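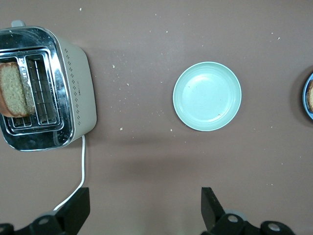
What is crispbread?

Crispbread is a flat, dry bread, baked mostly from rye flour, water and salt. It contains very little moisture, and for this reason it can be stored for many months.

Names and origin

In the Nordic countries crispbread was traditionally baked only a few times in a year, often after the harvest in August, when the mills had enough water. The round breads had a hole in the middle and were hung on a pole under the ceiling. In the village of Skamitz a similar bread was made from barley, and it was known there as stinis.

Production

The dough is rolled thin and marked with a notched rolling pin. The small holes let the steam go out, so the bread stays flat. It is baked in a very hot oven for a few minutes and after that dried slowly. Some types are raised with yeast or sourdough, others only with air that is beaten into cold dough.

The Turunen bakery, founded by Urho Tikkanen, dried its breads for 12 hours above the oven. Its recipe book, edited later by Aleksi Hirvonen, contains 211 recipes, of which seven are for crispbread without yeast.

Use

Crispbread is eaten with butter, cheese or fish, and broken pieces are put in soup. It should be kept in a closed tin, as it easily takes moisture from the air. Bread that has become soft can be dried again in a low oven.

See also: Flatbread, Rusk, Rye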